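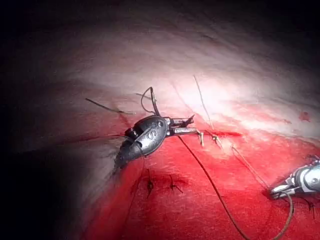
Closing a Straight Incision: Knot Spacing and Thread Handling

Project report, second term
Reet Adomaitis, Zachary Beaulieu, Manon Kowalchuk
Supervisor: Gwenllian Eynon

1. Background

Our group looked at how a straight cut is closed with separate stitches, and where beginners lose time. The course handout from the Sutherland lab gives the steps for one stitch but says little about what to do with the thread between steps. We wanted to write that part down for next year's students.

2. What we did

We read the handout and the two chapters Dr. Eynon assigned, then went through the practice notes kept by earlier groups. Manon made a list of every point where a note mentioned the thread catching, twisting or running short. Zachary sorted the list by step. Sheldon Lavoie from the year above read our first draft and told us to drop a section on needle sizes, so we did. 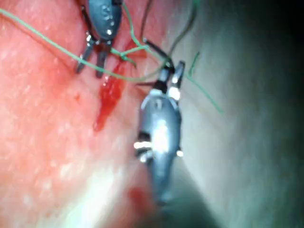 Most of the trouble came after the needle was through, when the long end had to be drawn across and the short end kept where it could be found again. Several notes said the short end had been pulled out by mistake. The usual advice is to leave a longer tail on the first stitch and trim it later.

3. Needle and loop

The needle is held a little back from the point and turned with the curve. Pushing it straight bends the path and makes the bite uneven. Before the loop is started the needle should be parked somewhere safe or kept in the second jaws — both ways are described in the notes, and we have no strong opinion.

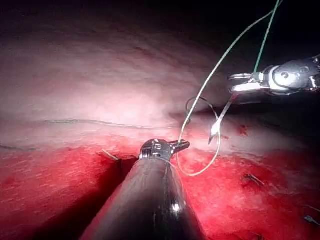

Figure 1. Curved needle held point down, with a wide loop of thread above the tissue.

A wide loop takes more thread but is easier to reach through. A small one closes up before the jaws get to the tail.

4. Tension

Pull both ends level and low. Lifting one end tends to tip the knot to one side. The edges should touch without puckering, and the second throw goes in the opposite direction to the first.
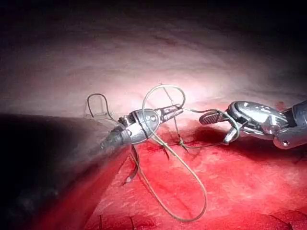 Figure 2. Thread pulled taut between the two pairs of jaws.

5. Limits

We only covered straight cuts and one type of knot. The older notes vary a lot in detail, and 4 of them had no drawings, so some entries on our list are our own reading of them. Reet's step chart is in the appendix.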